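We passed 400 episodes of flower arranging this week, and I have a result I quite like. Training on the wrist view alone did better than I'd guessed, even with petals this close.

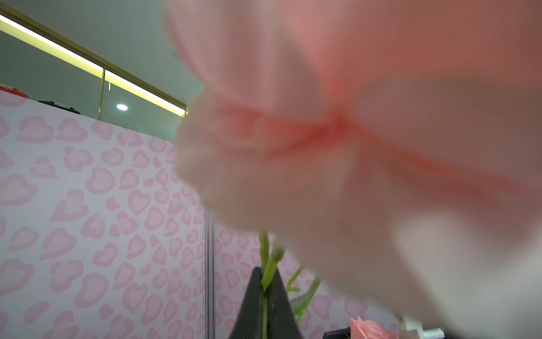 Pink bloom, very near. Black vase below.

Dzifa reckons blur helps – I'm not sure yet.

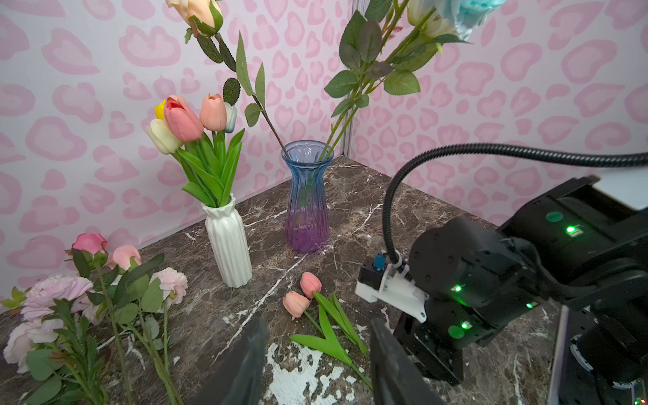
My next test is dropping 300 episodes and retraining on the rest. I want to know if it still copes with two tulips lying together on the marble, stems in a V.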